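Thread on what we've been doing at Tresthorpe since January, as a few people asked after my last post.

The question is simple. If you train a two-armed robot to tidy soft things, does it help to keep the demonstrations that went a bit wrong? Most groups throw them out. We had 1,386 demonstrations and didn't want to waste any.

The task is cushions on a chair. A person drives both arms through it, the robot records camera views and joint positions, and a policy learns to copy them. Same method as everyone else uses up to that point.

What we changed is the labelling. Each demonstration gets split wherever the operator lost a grip or had to go back for a second try. The slip itself is marked and the policy isn't asked to copy it. The recovery after it is kept and trained on like anything else.

Indira Iyengar wrote the splitting tool, which we call Flamness. It looks at gripper opening and arm speed and suggests where the cuts go. A person then checks them. The checking is slow and I'd like to get rid of it.

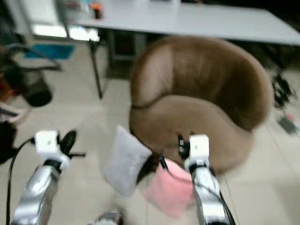

Soft furnishings are awkward for this. A cushion sags, turns in the grip and hides its own corners, so two attempts from the same start rarely look alike. Hard objects gave us almost nothing to recover from, and the two versions of the policy came out level on those.

On cushions they did not come out level. With the recoveries left in, the policy finished 83 per cent of test runs. I'll put the baseline in the write-up next to the full conditions, as the number means little without them.

Where it still fails: both grippers pulling on one cushion at once. Neither arm lets go, and the run times out. We have only 5 demonstrations of a person getting out of that, so I'm not surprised.

The other weak point is blur. When the arms move fast the camera views smear, and the policy tends to close the gripper early. Slowing the arms down helps but makes each run longer. Rerner suggested a shorter exposure – we'll try that next.

Also on the list: 10 chairs of different shapes, and a new operator. Chávez has done most of the driving so far and the policy may just be learning one person's habits.

Code for the splitting tool will go up once the comments in it are fit to read. Questions welcome, replies may be slow this week.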